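Grondham election thread, for anyone who asked why I keep posting about the county recount.

1/ The margin in the county commission race is 65 votes. State law here triggers a recount under a set percentage, and this one falls under it. The losing side did not have to ask for it or pay for it.

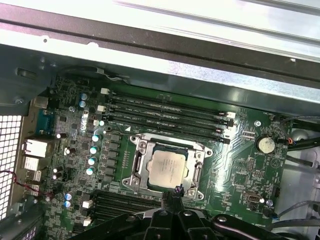 2/ What a recount covers: every paper ballot goes back through the scanners, then 5 precincts get counted by hand. The hand count is compared with the machine count. If they don't match, the hand count grows to 25 precincts.

3/ What it does not cover: who was allowed to register, where the polling places were, or what the ads said. Those are separate complaints and they go to a different office. I keep seeing people mix them up in the replies.

4/ I voted for the candidate who is behind. I would like her to win. I don't expect 65 votes to move. The last two recounts in this county changed the total by single digits.

5/ The "found ballots" in Riedl were provisional ballots. They were in the log on election night, listed as pending. They got counted after the addresses were checked, same as every year. The log is posted on the county site under Canvass.

6/ Someone asked about the Lerkel precinct reporting so late. It has one scanner and the line ran past closing time. Everyone in line at closing gets to vote. The results came in after 11 and they leaned the way Lerkel usually leans.

7/ Things I do think were bad: the county put out 4 different turnout numbers in one evening and did not explain any of them. Two were early counts, one included mail ballots and one was a typo. A single note on the page would have saved a lot of yelling.

8/ Also bad: both campaigns sent fundraising texts saying the race was being stolen. Same night, nearly the same wording. I got both.

9/ The public can watch the recount. It's at the annex on Prutine Street, doors open at 8 in the morning. Bring ID. No phones past the rope. You can take notes on paper.

10/ I'm going for the morning part and will post the precinct totals when they're read out. Certification is in December. Until then the seat stays with the person who has it now.

11/ Correction to 2/: the 25 includes the first 5. It is not 25 more. Thanks to the person who pointed to the rule.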